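The parcel text that nearly had me

I like to think I'm careful. I'm the one in the family who rings round telling everybody to update their phones, and I've got a label maker, for heaven's sake. So it's a bit embarrassing to sit down and write that one morning in February I came very close to handing my bank details to a complete stranger over a delivery fee of less than a cup of tea.

I'd ordered a desk lamp from Grallham, the lighting place, after weeks of squinting at my old one. They'd sent a confirmation, it was on its way, lovely. Then at twenty to eight, while I was trying to find matching socks, my phone buzzed with a text from Drulla, who do most of the deliveries on our road. Your parcel could not be delivered, please pay the 83p redelivery charge to avoid return to sender. And a link.

I didn't even think. I had a parcel coming, it was the right courier and it was 83p! I'd tapped the link before I'd got the second sock on.

The page looked perfect. Same colours, same little logo, a tracking number in bold at the top. It asked for my name and address, which I typed in like a good girl. Then it asked for my phone number and date of birth, and then came the card page. I had the long number in and was squinting at the back for the three digits when it struck me that I'd been at home all the previous day. All of it. I'd been on the sofa with a cold, about four feet from the front door.

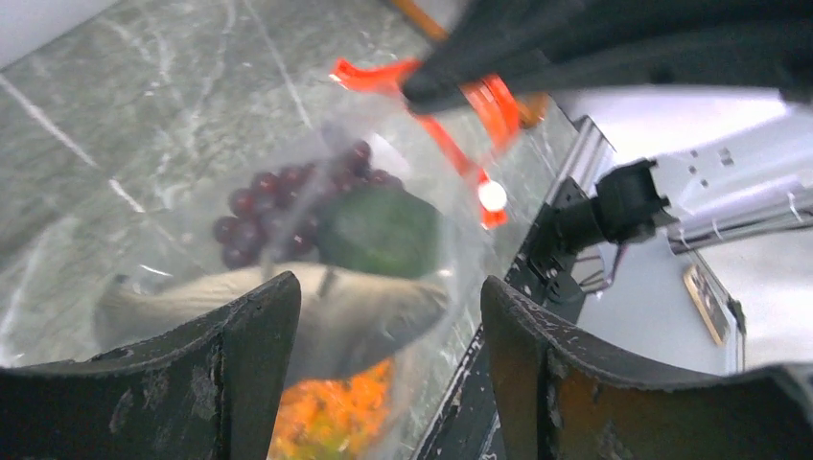 So I stopped and went back up to the web address, which I should have looked at in the first place. It had the word drulla in it all right, but stuck in the middle with a hyphen on either side and a load of nonsense letters after it. On a phone you only see the first bit unless you tap on it, and the first bit was fine. Sneaky.

I closed the page and then stood in the kitchen feeling sick, wondering whether it counted if you hadn't pressed the button. I've since read that some of these pages can pick up what you type as you type it, button or no button, so I'm glad I assumed the worst. I rang the bank on the number on the back of the card (please don't ever ring one that somebody has texted you). I was on hold for 43 minutes, with the same bit of piano going round and round, and I can still hear it when I'm washing up. The woman who answered was very kind. She stopped the card there and then and said a new one would be in the post, and she asked me to watch out for phone calls.

I didn't really take in the bit about phone calls until the afternoon, when one came. A very polite man from "the fraud team" who knew my name, my address and my date of birth, and who told me that somebody was trying to take £400 out of my account at that very moment. He needed me to read out a code he was about to text me so he could block it. If I hadn't been warned that morning I'd have done it, I really think I would. He sounded more like a bank than the bank did! I said I'd call back on the usual number and he got rather less polite.

That was what I hadn't understood about these texts. I'd always thought they were after the 83p, or at best the card number. But the form had got enough out of me to make the phone call sound real, and the phone call was where the proper money was.

Anyway, things I've changed. I now have a password manager, which I'd been putting off for years because it sounded like homework. I went with Fadow because my sister-in-law has it and I could pester her when I got stuck. It took me a whole evening to move everything over and I found I'd been using the same password, with a different number on the end, for practically my entire life. The nice surprise is that it won't offer to fill in your details on a page with the wrong address, so if it goes quiet on a login page you think you know, have another look at that address before typing anything.
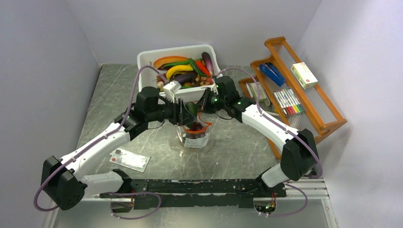

Two robot arms over a marble-patterned tabletop.

I've also switched on the two-step thing for my email. If you only do one account, do that one, seeing as every "forgot your password" message for everything else ends up there. Mine uses an app now, and I've got the backup codes written down on paper in the drawer with the takeaway menus. Yes, paper. No hacker is going through my takeaway menus.

And I don't tap links in delivery texts any more, even the real ones. I go to the courier's app and look there. It's an extra 3 taps and I grumble every time.

I did forward the text to 7726, which is free and which most mobile networks here use for reporting dodgy messages. I also wrote to Ó Gríofa, the little shop where I get my wool, as I'd used the old password there too and wanted my saved card taken off. They did it within the hour and sent me a pattern for a tea cosy, bless them.

The lamp came two days later, by the way, no charge, left behind the recycling bin as usual. The new bank card took longer, and I still haven't learnt the PIN, so if you saw me blocking the till at the chemist last week, sorry!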